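Kivitz Bench Automation – progress report to Eltis, June
Prepared by Danica Kratochvíl

Reporting period: since the spring report. This one covers the two-arm bench station only. The Skodix plate reader work is reported separately by Ilse Hellwig.

Status: behind plan. The flask handling step works in most runs. The pipette pickup step has been stopped since the fault described under item 1.

The station, flask step and pipette stand:
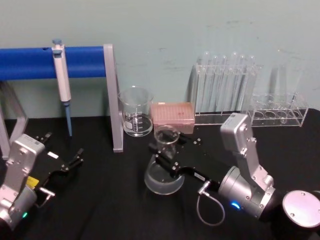
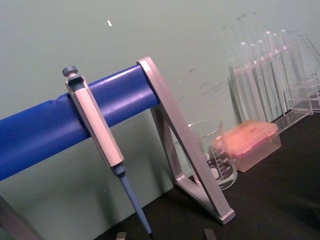
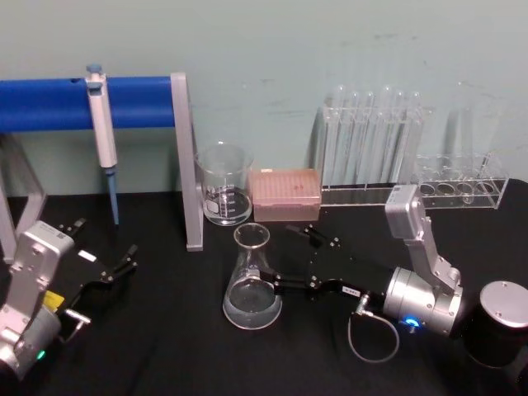 1. The fault

In an overnight series at the start of the month, the left arm closed on the pipette too low, on the shaft instead of the handle. It then carried out the lift as programmed. The hook stayed caught on the rail, the shaft bent, and the stand was pulled forward until the left arm's force limit stopped the motion. The right arm was not told about the stop. It went on with its own program and set a flask down in the place where the stand had come to rest. The flask broke. It held 40 ml of water and no reagents. The room was locked and there were no injuries.

Přemysl Koubek found the station in the morning and cut power to both arms before clearing the glass. He saved the logs first, and we have been working from them.

2. Cause

There were two separate problems.

The first was the grasp height. The left arm had been taken off for a cable replacement and put back, and the wrist camera was not recalibrated afterward. The error in height was 8 mm. The procedure did call for recalibration, but the step sat on a second page that was not in the binder at the station. It is in there now.

The second problem is the more serious one. A force stop on one arm should halt the other. The link between the controllers was set up that way when Štěpánek installed the station, and it was switched off during testing in the spring so that the arms could be run one at a time. It was not switched back on. I signed off on the test period and should have checked it.

3. What has been done

– The stop link is on again and is tested at the start of each day, with a signature. Jarmila Říha keeps the sheet.
– Either arm will refuse to start if calibration is older than its last service entry.
– The force limit for the pipette lift has been lowered. This causes more false stops than we would like, and we will live with that until pickup is reliable.
– No unattended runs. Someone is in the room whenever the arms are powered.
– The bent pipette and the broken flask have been replaced, at a cost of 600 euros, nearly all of it the pipette. This came out of the consumables line and no extra money is requested.

4. Flask step

The right arm grips the flask by the neck, moves it and sets it down. We have continued this work with water while pickup is on hold. Slips still happen when the neck is wet on the outside. Declan Moriarty is trying a softer finger pad, and the early ones wear out too fast to be useful. He has ordered another material and expects it within the month.

5. Still open

We do not yet have a good check that the fingers are on the handle before the lift starts. The wrist camera sees the pipette well from a short distance but loses most of it once the fingers are close. Přemysl's current approach is a short test lift, with a pause to read the force before going on. It has not been tried on the real stand.

The written risk assessment for the station also has to be redone, as the existing one treats the arms as if they were independent. A draft is with Ilse.

6. Schedule

Pickup trials will start again after the new risk assessment is signed. I expect the pipette milestone to slip by 2 months. The flask milestone stands as agreed. The joint demonstration of both arms depends on the pipette milestone, and I would like to agree on a new date for it at our next call.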